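Wimden Library Adds Plain Wooden Blocks to Children's Room

Posted Aug 30, 2025

The Wimden Public Library has added a block corner to its children's room, stocked with 438 plain wooden cubes cut and sanded by members of the Flodard woodworking club. The corner opened to families this week and is free to use during regular library hours. No library card is needed.

The blocks have no paint, letters or numbers on them. Children's librarian Trinidad Espiritu said that was the plan from the start. The room already had alphabet blocks and a set of magnetic tiles, and she wanted something that younger and older children could use at the same table.

"A two-year-old will stack them and knock them over," Espiritu said. "A nine-year-old will build a parking garage. We didn't want to tell either of them what the blocks were for."

The wood came from Lacson, the furniture shop on Prurkgate, which had been setting aside short hardwood offcuts since last fall. Rodel Pascual, who runs the club's evening sessions, picked through them in February and threw out anything with a knot or a split. Members then cut the cubes to one size on a table saw and took turns at the sanding bench.

The club had set out to make 500. Pascual said the rest of the cubes were rejected during sanding, mostly for chipped corners, and a few more may be made this winter if the shop has suitable pieces. The rejects went home with members, and at least one set is now being used to level a workbench.

Sanding took much longer than cutting. Each block went through three grits of paper, and the edges were eased by hand so they would not be sharp to hold. Members argued for a while over how far to round the corners. Blocks with very round corners feel nice but do not stack well, Pascual said, and the club settled on taking off just enough to remove the bite.

The cubes were left without any oil or varnish. Espiritu said staff will wipe them down with a damp cloth at closing and let them dry overnight on a rack. Blocks that crack or splinter will be taken out and returned to the club for repair.

The library paid $200 for sandpaper, storage bins and a low table with a smooth top. Labor and wood were donated. The table seats six small children, and there is a rug next to it for larger projects. Buildings may be left standing until closing time, when everything goes back in the bins.

Since the pieces come from different boards, the color and grain vary from one block to the next. Some children have been sorting them by shade, Espiritu said, and one boy spent most of a morning looking for blocks with curved lines so he could build a road.
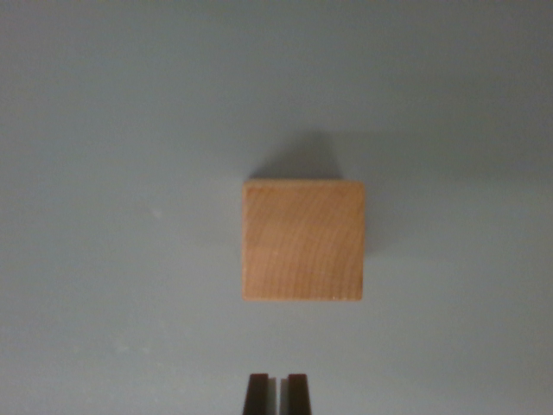
Trinidad Espiritu has heard from several parents who would like to buy a set, but the club has no plans to sell them. Emma, in a comment left on the library's page, wrote that her kids stayed at the blocks for over an hour and that she would love to see some longer pieces added, as it is hard to make a roof out of cubes. Another parent asked whether the bins could be moved to a lower shelf so toddlers can reach them.

Espiritu said the bins will be moved. Longer pieces are up to the club, which will talk about it at its next meeting.

The library is also planning two building mornings for children ages 4 to 8, with club members on hand to help. Sign-up sheets will be at the children's desk. Children under 4 may use the block corner at any time with an adult.

Anyone with clean, untreated hardwood scraps can drop them off at the Flodard club's workshop during evening sessions. The club cannot take plywood, pressure-treated lumber or anything that has been painted.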